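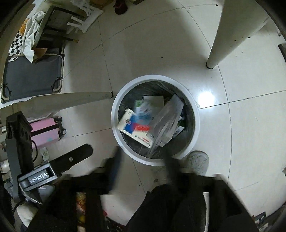

Section 4. Emptying and relining the bin

Okay, the trash! I put this off for the whole first month in my Filldale apartment and I regret it, so let's do it properly (ten minutes, tops).

Before you start: pull out any medicine you haven't finished. Old cartons and leaflets can go, but pills and syrups go back to the pharmacy. Please don't skip this one.

1. Slide stools, chairs and bags back so you can walk all the way around the bin.

2. Squash the boxes flat. Medicine cartons are the worst offenders, they hold their shape forever and eat up all your space.

3. Press the air out of plastic bags and tuck them down the side. I used to just drop them on top and wonder why the bin was full by Tuesday!

4. Gather the liner at the rim, twist it twice and knot it. Lift straight up.

5. Wipe the rim and the inside with a damp cloth and let it dry.

6. Drop in a new liner, fold the top over the edge and push it down to the bottom with your fist.

Note: a dark liner hides drips and looks tidier. I buy the Soveddale ones, 40 to a roll, and a roll gets me well into July.

Caution: glossy tile gets slick. Mop up spills before you carry the bag across the floor, and never drag it. Mine split once, right by the door, and it was mostly coffee grounds (ugh).

If your liner keeps slipping, Naveen Dubey's trick is a big rubber band under the rim. It works great on round bins. On square ones I'd use two binder clips instead.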